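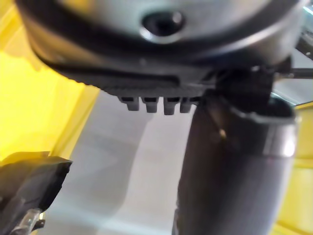
Four small teeth under a black ridged band, and something dark and round beside them.

The Handle

"It's a handle," said Gordon Sutherland, before he had even gotten his coat off. "I don't care what anybody says. Look at it! It wants to be held."

Ilídio Tavares took it from him and held it, and had to admit that it sat very nicely in the hand. It was as long as his forearm, nearly black, smooth all the way along except for one end, where there was a collar with a notch in it. He blew into it. Nothing came out the other side.

"Blocked," he said. "So it's a tube."

"A tube that's blocked is a handle."

"A tube that's blocked is a blocked tube, Gordon."

They had found it at the bottom of the last drawer in the workroom on Innes Street, under a stack of seed catalogs and a bag of curtain hooks. It was July and past seven in the evening and still so bright out that they hadn't turned on the lamp. Eight drawers were done. The floor was covered in piles, and the piles had been labeled, early on, with great hope: KEEP, SHARE, DUMP, ASK RUTH. By now almost everything was in ASK RUTH, including a waffle iron and the cat.

The cat was named Unix. She had belonged to Ruth's brother, like the rest of it, and she'd watched the whole operation from on top of the waffle iron with what Gordon took to be approval.

I should say that these two had known each other since they worked the Rendis ferry together, Gordon on the engines and Ilídio selling tickets and coffee out of a window so small he had to pass the cups through sideways. They had argued for the entire length of every crossing, and they had loved it. When the ferry stopped they went on arguing on land, at the same hours, and when Ruth asked who could help her clear her brother's place she knew perfectly well that asking one of them meant getting both.

"All right," said Ilídio. "If it's a handle, what's it the handle of?"

Well! That was the question, wasn't it? Gordon rubbed his hands together. There was nothing in the world he liked better than a thing without its other half.

They started with the obvious. It wasn't the handle of the mop, which had its own. It didn't belong to the car jack, although for one glorious minute it looked as if it might, and Gordon lay down on his side on the linoleum to get a better angle and had to be helped up again. It would not go into the hand drill. It went into the neck of the big green jug as if it had been made for it, and then it wouldn't come out, and they lost a good part of the evening to dish soap.

"Maybe it goes on the wall," said Ilídio, wiping his arms. "For hanging a picture."

"A picture of what? A whale?"

"He could have had a whale."

They went through DUMP again, since a man who throws out the other half of a handle never forgives himself. They went through SHARE. They found a clarinet reed, a bicycle bell that rang beautifully (Gordon rang it for far too long), and a receipt from the Didari for 876 in some currency that neither of them could place, with a drawing of a fish on the back. The Didari had been the restaurant up by the harbor steps, the one with the terrace.

Ilídio sat down on the edge of the table with the receipt.

"He took us there," he said. "Do you remember? The last night of the season. He'd made the tablecloths stay down."

Gordon stopped ringing the bell.

"The wind was coming straight up the steps," Ilídio went on, "and all the cloths were flying up into people's soup, and he went out to the van and came back with a – what was it? He cranked something."

"The awning," said Gordon. "He cranked the awning down on the windy side. Theirs had been stuck all summer, and he fixed it with the thing from the van."

They both looked at the thing on the table.

"Ilídio," said Gordon, very quietly for him. "Does this house have an awning?"

Of course it did. They had walked under it all day. It was rolled up so tight over the back door, and so furry with old ivy, that they had both taken it for part of the gutter. They went out with the lamp, even though they didn't need the lamp, and Unix came too and sat on the step, and Gordon pulled away handfuls of ivy until he found a gearbox the size of a fist. There was a socket in the side of it. Inside the socket, when Ilídio put his finger in, there was a little raised key, just right for a notch.

"You do it," said Gordon.

"You said it was a handle. You do it."

"You remembered the tablecloths."

So they did it together, which was ridiculous, four hands on one short bar, both of them breathing through their noses. The collar slid in and stopped with a click that I wish you could have heard. It was the best click! They pushed. Nothing moved. They pushed the other way, and something inside the box groaned and let go, and a load of dead leaves and one tennis ball came down on their heads.

Then the awning came. It came in jerks, a hand's width at a time, striped orange and white and still amazingly bright on the inside of the roll where the sun had never gotten to it. It came out over the step and over the cat and over the two kitchen chairs that had been standing there, side by side, facing the fence. Gordon turned the handle until it wouldn't turn anymore, and they stood underneath with leaves in their collars and looked up.

"Orange," said Ilídio happily. "Who'd have thought he'd go for orange?"

"It's more of an apricot."

"It is orange, Gordon. It is as orange as an orange."

Ruth found them there when she came by at nine with a lasagna. They had brought out a third chair for her, and the lamp was on now, hanging from the awning's front bar by a curtain hook. She put the lasagna down on an upturned drawer. She looked up at the stripes for a long time and then she looked at the tall ladder of ivy lying across the path, and she laughed so hard that she had to hold on to the door frame.

"And the drawers?" she said, once she could. "Did you get the drawers done?"

"Nearly," said Gordon, and rang the bicycle bell.

Ilídio was already cutting the lasagna. "We have some things to ask you about," he said. "Sit, sit. Start with the waffle iron."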